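Section 4: Recording cloth episodes with the hand-held gripper

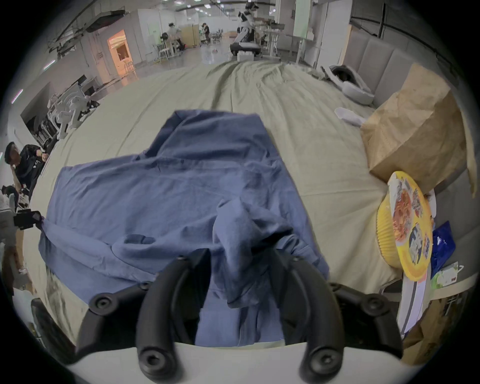

Figure 4-1. Pinching a fold of a blue shirt on the bed station.

Okay, you've charged the gripper, paired it with the Akeo recorder and done the calibration from Section 3. Now we get to the part I like best, which is picking up laundry for an afternoon! I wrote these steps after training a lot of new collectors on the Vedero kit, so they follow the order I really work in (a bit different from the old quick-start card, which you can throw out).

Before the first take

1. Pull the sheet over the mattress and leave it wrinkled. I know it's tempting to smooth it. Don't. We want the policy to see cloth on top of rumpled cloth.

2. Drop the garment onto the bed from waist height and leave it however it lands. One garment per task, so if the prompt says shirt, you work on the shirt. Other clothes can stay on the bed as background.

3. Open and close the fingers all the way, twice, and watch the width number on the recorder. It should hit 0 when closed and 81 when open. If it stops short of 81, go back to Section 3.2 and redo the zero.

4. Check the screws along the finger mounts with your thumbnail. If one turns, tighten it before you record anything.

5. Pick the task in the Akeo menu. For this section it's "cloth, free fold." Type the garment color and type in plain words, like "blue shirt." Please don't get creative here, I have had to clean up "sad denim-ish top" by hand.

CAUTION: Keep your own fingers out of the jaw while the gripper is powered. It won't break anything, but it pinches, and you'll say a word that ends up on the audio track.

Recording a take

6. Hold the gripper over the bed with the fingers open and pointing down at the garment. Press the trigger button once and wait for the beep.

7. Stay still for a moment after the beep. The tracker needs a calm start to lock on, and takes that begin in mid-swing are the ones that drift later.

8. Come in low and pinch a fold. Look for a spot where the fabric is already bunched up, a sleeve is great for this, and bring one finger down on each side of the ridge. Going at a flat patch mostly gets you a scrape across the fabric.

9. Close slowly. Slower than that! The usable part of the data is the bit right before contact and right after, and if you snap the fingers shut we only get a handful of samples from it.

10. Lift, carry, lay the fold down, open, back off. Then press the button again to end the take.

11. Mark it on the recorder: Keep, Redo or Miss. A miss is a take where the cloth slipped out and you carried on anyway. Keep those as Miss, we train on them too.

12. Toss the garment back into a heap and start again from step 6.

NOTE: Take long sleeves by the middle at least as often as by the cuff. In the first Jokia set nearly every grasp was at the cuff, and the policy that came out of it would hunt around for a cuff on a pillowcase.

How many, and when to stop

A full cloth set is 200 takes. I split mine into two blocks of 100, with lunch in between, and I swap the garment at the break. Change your standing position every so often as well (foot of the bed, left side, right side), otherwise every approach comes in at the same angle. If your wrist starts to ache, stop for the day. Tired takes look tired when you play them back, and the grasps get sloppy in a way that's hard to filter out.

About the background

Leave it alone. Bags, boxes, lunch, people working farther down the room, all of that is fine and it's good for the model to see it. The only things I move are items lying on top of the garment itself, and anything shiny enough to throw a glare into the lens. Lights stay on, and keep them the same through a whole block.

NOTE: If you bump a clamp at the side of the bed, pause and check that nothing attached to it has shifted before you go on.

Uploading

13. Dock the recorder and choose Send to Escobar. That's our storage server, and the recorder finds it on its own if you're on the lab network.

14. Wait for the green check next to each block. A yellow one means the video and the finger widths don't line up in time. Press Resync once, and if it's still yellow, set the block to Hold and leave it on the recorder.

15. Don't wipe the recorder until Thursday, when the weekly backup runs. I've lost a whole block of towels this way and I'm still a little sore over it.

Next up is Section 5, two-hand folding. You'll need the second gripper and a fresh battery in each.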